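Clearing the desk

Jan 6, 2018 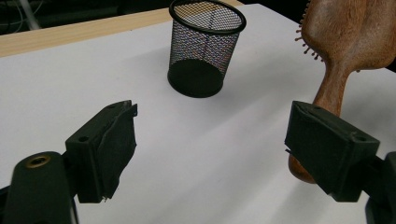

I have worked from the same desk for 4 years and until this week I had never seen all of it at once. It came from Marti, the office clearance place by the canal, back when they still let you walk round the warehouse, and it was covered in paper before the end of the first month. The top is white and smooth, and I had forgotten how white. At the moment the black wire-mesh pencil cup is standing on it, and I would like to keep things close to that for as long as I can manage.

The tidying started because I could not find a letter from the insurance people. I looked through the pile on the left, then the pile on the right, then the pile on the floor that used to be the pile on the right. The letter was in the kitchen. By then I had the desk in such a state that it was easier to carry on than to put it all back.

I used boxes. I had two flat-packed ones from Gudley left over from when my sister moved, and I put anything with writing on it in the first and everything else in the second. I did not stop to read. That was Svenja Zaugg's advice when I helped her clear her mother's house in September, and she was right about it. If you read one old bank statement you will read the lot, and then it is dark and you have not had your tea.

The paper box took two evenings to sort. Most of it went through the shredder, which overheats after ten minutes and has to be left alone for half an hour. I shredded payslips from a job I left in my twenties, instructions for a printer I gave away, and a great many envelopes I had kept for the notes on the back. The notes were mostly phone numbers with no name. I rang one of them and it was a tyre garage.

What I kept went into a concertina file. I had been going to buy a filing cabinet, and had got as far as measuring for one, but the file holds 200 sheets and I have not filled it. Tax, house, car, health, cat. There is a sixth pocket I have not labelled yet.

The other box was harder. It had:

chargers for phones I no longer own
a Flistex tape measure, the cloth sort, which I had already replaced
three staplers, one of which works
a bag of foreign coins
the spare key to the shed, which I had paid to have cut again
a stone from a beach, I don't know which beach

The staplers surprised me. I must have bought a new one each time the last one sank into the pile. The same goes for scissors, though I have kept two pairs of those because one lives in the kitchen drawer and always will.

Then the pens. I sat down with a scrap of card and tried every one of them, and it took most of a radio play. The dead ones went in the bin. The hotel pens went to the hall, by the phone, where it does not matter if they walk off. I held back the ones I like writing with, plus two pencils and a ruler. My rule is that if the cup is full, a new pen means an old one goes. Mesh is good for this because you can see when rubbish starts collecting at the bottom. My last pot was a china mug and when I tipped it out there was a drawing pin, a raisin and a button in there.

I cleaned the top with warm water and washing-up liquid, then again with plain water, and dried it with an old tea towel. There was a ring from a coffee cup that took three goes. I did try a spray first, a Vunano one that the man in the hardware shop was keen on, but it left smears and smelt of pears, so that has gone under the sink – I may use it on the windows.

As for what goes back, the lamp does, and the laptop when I am working. The notebook can stay out if it is open. The post is the real problem, because it comes in every day and the desk is the first flat thing I pass. I have put a tray on the shelf by the front door and it has to be dealt with from there. It already has a catalogue in it.

A couple of people have asked about the cables. I have done nothing about the cables. I bought a pack of ties and they are in the drawer, and I will get to it when I next have to crawl under there for some other reason.

Next is the bookcase in the back bedroom, and I have a feeling that one will need more boxes. If anybody nearby can use two staplers that might be mendable, leave a comment and I will put them on the step for you.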